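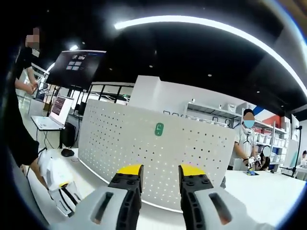
The shared desk room, with the perforated divider in the middle and the big screen over on the left.

Wuisan desk room notes: README

Hi! I started this file because I kept answering the same questions about how the room is laid out and what lives on which table. It covers the furniture and the bits on top of it. The booking rules are in a separate file called booking.txt, and I'm not repeating them because they change all the time.

What's in the folder

400 photos of the room, in 8 subfolders of 50. Each subfolder is one visit. Filenames are just the visit number and then a counter, nothing clever. I tried naming them by table once and gave up before lunch.

The divider

My favorite thing in here. It's the tall white panel with rows of small round holes, and it has a green label near the top. In my lists it's called "board". Please don't call it "wall", there's a real wall behind it and we already had one very confusing afternoon over that! Depending on the light it can look white or pale gray, so don't go by color when you're searching the notes.

I like how it splits things up without making the place gloomy – light still comes through some of the holes, and you can work near it without feeling boxed in.
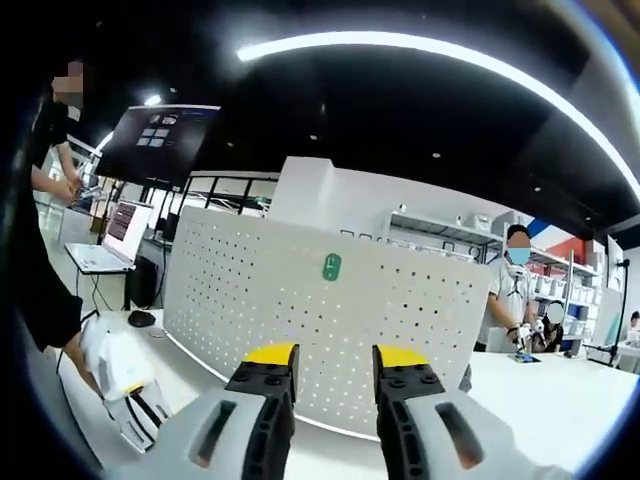
The tabletops are white too, and the glossy one shows every fingerprint, so wipe it down when you're done. Microfiber cloth only, please. Paper towels leave fluff and then I'm the one picking it off.

The screen corner

The big display is listed as "screen" and the laptop underneath it as "laptop". Cables get the one tag, "cable", no matter what they belong to. I know that's lazy. If you want to split them up by what they plug into, go for it, and send me the list!

Tags I use

board, label, tabletop, screen, laptop, mouse, cable. That's 7, and I'd love to keep it at 7. Anything else goes in the free text column.

Known problems

Two visits have the same number in the Cistora spreadsheet (my fault, copy and paste). The folders themselves are fine, so trust those over the sheet.
People show up in plenty of the photos. Faces are blurred, please leave them that way.
The July visits still use the old tag "panel" for the board. I'm fixing them as I go.

Last edited Friday, October 9, 2026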